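Ukska Open Day Recordings: Hanging Small Laundry on Clips

README, version for visitors and for people who copy the data

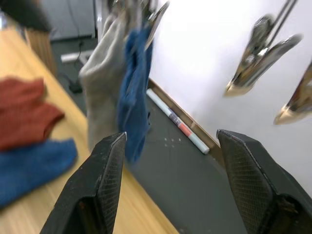 Nouri Drustia
Demonstration lead and maintainer of this folder, Ukska workshop, Vetville

What is in the folder

The folder holds the recordings we made at our open day in April. Visitors could watch a robot arm hang socks and small cloths on metal clips, and after the break they could also guide the gripper by hand. We kept 96 episodes. The other recordings were deleted on the same evening, mostly for the reason that a visitor had asked us to do so.

Each episode is one attempt at hanging one piece. Successful and failed attempts are both included. Please do not remove the failed ones if you pass the data on, they are the part which our own group uses most.

The task

Pieces wait on a light wooden table. The clips hang beside it, in front of a white board. The arm has to take one piece, bring it to a free clip, fasten it and let go. An attempt is marked as a success when the piece still hangs after the gripper has moved away and the operator has said "done".

The wrist view is the most useful one for this task. A grey sock and a blue cloth hang side by side there, with the fingers open below them, while two clips on the right are empty. A red-orange cloth and another blue one lie on the table. In a case like this, the arm must choose between the empty clips, and the shiny metal in front of a bright board makes the choice more difficult than we had expected. Several visitors asked why we do not use plastic clips. We plan to try them.

How the day was organised

The door was open from ten in the morning. Groups were limited to 11 persons, as the room is small and the arm needs a free area on every side. Each group first heard a short talk, then watched the arm, and then asked questions for as long as they wished. The talk was too long for the children, and next time we will begin with the movement and explain later.

In the afternoon, those who wanted could hold the handles and guide the arm themselves. These episodes have the word "visitor" in the notes column. The movements in them are slower and less regular, and the gripper often closes before it has reached the cloth.

Files

episodes: one folder per attempt, with the wrist video and the joint positions
notes.csv: one line per attempt, with colour of the piece, result, operator type and remarks
questions.txt: questions from the visitors, typed from the paper cards
splits.txt: 70 episodes for training, the rest for testing

The remarks in notes.csv were written by hand during the day and typed later. Spelling is not uniform. "Gray" and "grey" mean the same thing.

Known problems

The clips swing after they have been touched, and they are often blurred in the wrist video. We did not wait for them to become still between attempts.

The dark blue pieces are difficult to tell apart when one covers the other. If the operator was not sure, the colour is given but the type of piece is left empty.

The lamps were moved once, during the break. The board is brighter in the later episodes.

Sound was not recorded. Visitors' faces should not appear in any episode, but if you find one, please write to us and we will take the episode out.

Use

You may use the recordings for teaching and for research. For any other use, ask the workshop first. If you show them in a lecture, please mention Ukska, Vetville.

Still to do

Add the gripper force for the afternoon episodes
Translate the remaining question cards
Check the split again, two attempts with the same sock may be in both parts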